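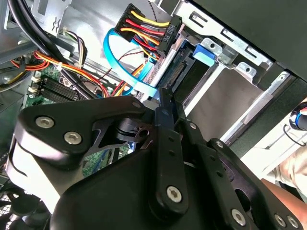
Going in for the drive at the Grindlow cell, cables and all.

I have a bone to pick with the way people set up robot cells, and I'm going to pick it here because my coworkers at Lachance are tired of hearing it. We spend weeks on the arm and an afternoon on the fingers. Then we wonder why the thing snags on a cable.

Our cell takes hard drives in their blue caddies out of old desktop towers. It sounds easy until you look inside one! The wires hang wherever the last person left them, and the caddy leaves you very little room to grab. When we started in February, the setup sheet had 3 lines on the gripper and 2 full pages on the network. I think that's backwards.
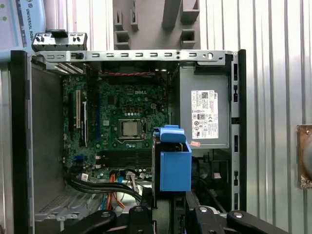 So what I do now, before any program runs, is go over the gripper with a hex key in my hand. Every screw on the fingers, every pivot, then a slow close on nothing to see if the tips still meet square. I do it again after lunch. The Storkus checklist we inherited says once every 1042 cycles, and I'm sorry, but that number was written for clean boxes on a belt. We had a finger screw working loose at 679. It was still holding, but the tips had started to drift and I'd been blaming the camera for two days (I even recalibrated it, what a waste).

The other thing is teaching by hand. I know plenty of folks want to do it all from the CAD model, and for a fixture that never changes, fine. For a tower with a fat bundle of cables in it, I want to creep up to the caddy slowly and look at what the fingers are about to touch.

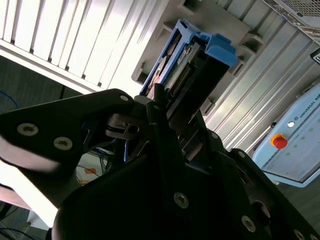

You also have to think about where the drive goes next. A good grip for pulling can be a lousy grip for putting down – the caddy sits a bit crooked and suddenly you can't line it up with anything. I teach the drop-off first and work backward to the pick. It feels strange the first few times, but I've scrapped a lot fewer points since.

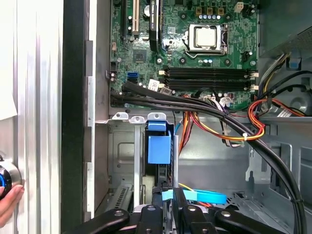 Flumamska wrote under my earlier post that all this fussing is just a bad gripper design showing through, and that a decent pair of fingers shouldn't need a check after lunch. Maybe so. I'd love a better pair, and I've asked. Until they show up I'm keeping the hex key in my pocket, and I'd still like that setup sheet rewritten.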